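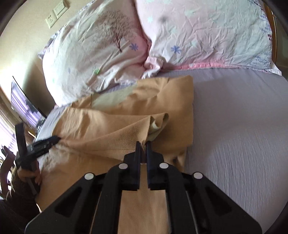

Ivars Strazds wrote in to say that my piece on duvet togs had missed the point, and that a bedroom held at a steady 18 degrees makes the question of bedding weight irrelevant. Set the thermostat, he argued, choose one cover, and leave both alone for the year. It is a tidy position and a common one. I think it is wrong, for reasons that have more to do with how houses lose heat than with how people sleep.

A thermostat measures the air at one point, usually a hallway wall about chest height. The sleeper is somewhere else. In my own house in Drornside the hall sensor and a cheap logger beside the bed disagree for most of the night, and the gap widens when the wind is from the east, where the bedroom has two outside walls and the hall has none. The heating system is doing what it was told. It was told about the wrong room.

Radiator valves with their own sensing heads improve matters, though less than the packaging suggests. The head sits on the radiator, close to the floor and often behind a curtain. It reads warm air early and shuts down before the far side of the room has caught up. Moving the sensing point away from the radiator helps, and a few of the better valves allow it. Most of those I have seen fitted do not.

Then there is radiant loss, which no air sensor picks up at all. A person lying near a cold wall gives up heat to that wall even when the air is comfortable. Anyone who has slept on the window side of a bed in January knows the effect, and two people sharing that bed will often report different nights. There is no single air temperature that corrects for this, because the two sides of the bed face different surfaces.

Bedding deals with the problem where it occurs. A blanket adds resistance at the body, can be put on one half of the bed only, and responds as fast as an arm can move. A heating system in a brick house takes the better part of an hour to make a difference that can be felt, by which time the sleeper has either woken fully or given up. As a control device, a second layer is quicker and more local than anything with a valve in it. It also costs nothing to run.

My objection to the single heavy duvet follows from the same point. It has two settings, on and off. Gediminas Navickas, replying to the earlier piece, described sleeping with one leg out from October to March, and I suspect this is the most widely used temperature regulator in the country. Two or three thin layers give intermediate positions. The old arrangement of sheet, blanket, second blanket and counterpane was a nuisance to make up in the morning, and I do not miss the tucking in, but it was adjustable in a way its replacement is not.

The material matters less than the sellers would like. Still air does most of the insulating, so thickness and loft count for more than fibre. Where fibre does make a difference is moisture. Wool will take up a fair amount of water vapour before it feels damp. Polyester fleece takes up almost none, and in a closed room with poor ventilation the vapour goes elsewhere, commonly to the coldest corner behind the wardrobe.

That brings me to the one part of Ivars's argument I accept. A bedroom should not be allowed to go very cold. Below 14 degrees or so the wall surfaces in an older house spend much of the night near the dew point, and mould follows. People who switch the heating off entirely and pile on covers are comfortable and are also wetting their plaster. When I kept a humidity logger in the back bedroom at Resedow one winter, with the heating off, the reading at bedtime was 55 per cent and it climbed steadily until the door was opened in the morning.

So the room needs background heat for the sake of the building, and the bed needs layers for the sake of the person in it. These are separate jobs with separate time constants, and trying to do both with the thermostat means overheating the house to satisfy its coldest corner. I would set the heating for the walls, keep a window vent open, and have a spare blanket within reach of each side of the bed. Ivars may keep his one cover. I would still like to know which side he sleeps on.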